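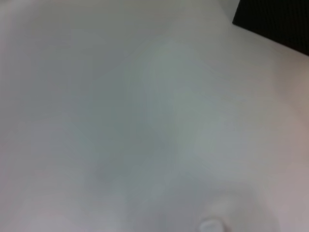 In Praise of the Public Tap

July 11, 2021

I want to make a case for the drinking fountain, and I want to make it loudly! My town, Pirkham, has three left outdoors. I walk past two of them on my way to the Dinier Street market, and every time I use one I feel a little richer than I did before.

Think about what it is. Cold water, clean enough for a baby, free to anyone who bends down. You don't need a phone or a card or a reason to be there. Runners use it, kids use it (mostly on each other), and so does the man who sells peaches on the corner. I can't name many other things in town that treat us all so much alike.

Every November the crews shut them off for the winter, and every spring it seems to take longer to get them back. This year the one by Raju Park stayed dry until the end of May. I complained, and I'd do it again.

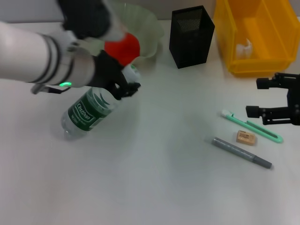 What We Could Have

People tell me fountains cost money, and of course they do – so do benches, and we buy those happily. I'd love to see five new ones, starting at the bus station, where the nearest water is 600 steps away and uphill. I know because I walked it in July with a sore knee.

Give them a bottle spout, please, and a low bowl for dogs! The one outside the Plernix Library has both, and there's a line at it all summer long. Strangers talk in that line. I got a wonderful bean recipe there, and I've made it four times already.

The town council takes comments on the parks budget through the end of the month. Mine went in yesterday, two pages long, with a map.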